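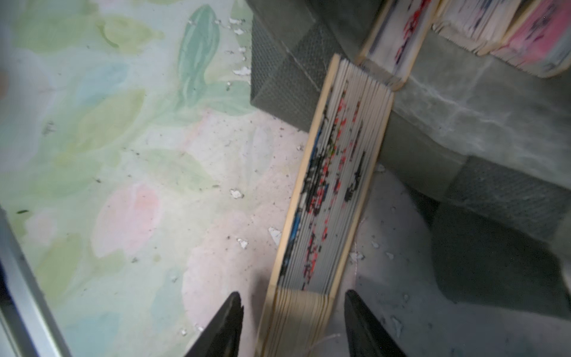 Isberg enseigne le rangement à ses robots, un éventail à la fois

L'atelier Isberg a ouvert jeudi 30 octobre une nouvelle série de démonstrations consacrée aux objets pliants. Les opérateurs y guident des bras robotisés à distance pour leur montrer comment saisir un éventail fermé et le déposer dans un bac en tissu. Les enregistrements serviront à entraîner Grevilus, le logiciel de commande que l'entreprise développe depuis février.

Le principe est celui de la téléopération. L'opérateur tient une paire de poignées dont le robot reproduit les mouvements. Pendant ce temps, de petites caméras placées près des pinces filment le travail de très près, et le système note la position de chaque articulation. Une démonstration commence quand la pince quitte sa position de repos et se termine quand l'objet est lâché. Si l'éventail glisse ou s'ouvre, l'essai est conservé, mais classé à part.

À ce jour, l'équipe a réuni 832 démonstrations. Après relecture, 63 ont été mises de côté, le plus souvent pour une prise trop haute sur les lamelles. Les consignes ont été modifiées en conséquence : il faut désormais approcher l'éventail par son extrémité étroite, pince ouverte, un doigt de chaque côté, et ne refermer qu'une fois les deux doigts à la même hauteur.

L'éventail a été retenu pour ses difficultés. Il est long, léger, et sa largeur change d'un bout à l'autre. Serré au mauvais endroit, il pivote dans la pince. Les montants en bois clair offrent peu d'adhérence, et les plis du papier supportent mal une pression répétée. Les bras utilisés se terminent par deux doigts noirs effilés, sans capteur de force, ce qui oblige l'opérateur à juger la prise à l'image.

Le bac pose un autre problème. Ses parois souples ne restent pas toujours à la même place et le robot doit adapter sa trajectoire pour ne pas les accrocher. Isberg demande à ses opérateurs de varier la position du bac et celle des objets entre deux essais. Les tables sont couvertes de nappes à motifs, les fonds unis ayant donné de mauvais résultats lors du passage chez des clients.

Chaque opérateur travaille par séances de 72 minutes, avec une pause obligatoire au milieu. Il faut plus de 5 séances à un débutant pour obtenir des gestes réguliers, selon l'entreprise. Les hésitations trop longues sont coupées au montage, les petites corrections de trajectoire sont gardées.
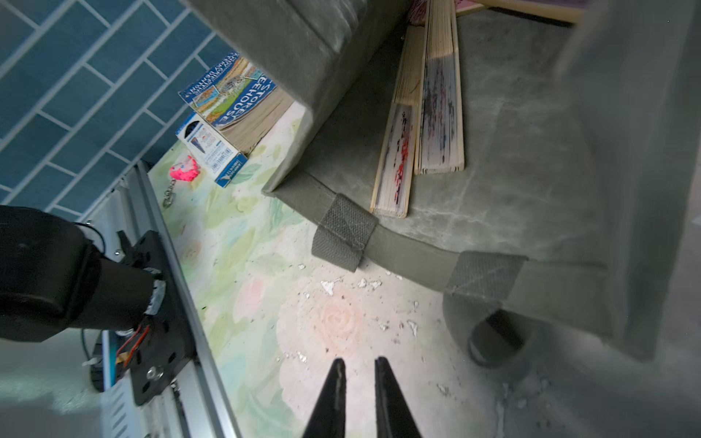

Un essai prévu chez Plornach

La suite du programme se déroulera en février dans les locaux de Plornach, distributeur d'articles de loisirs, où le robot devra ranger seul des objets qu'il n'a pas vus pendant l'entraînement. La société Miah, qui fournit les poignées de téléopération, assurera la formation des opérateurs sur place.

Isberg n'a pas communiqué le coût du projet. Les données resteront réservées aux trois partenaires pendant la durée de l'essai.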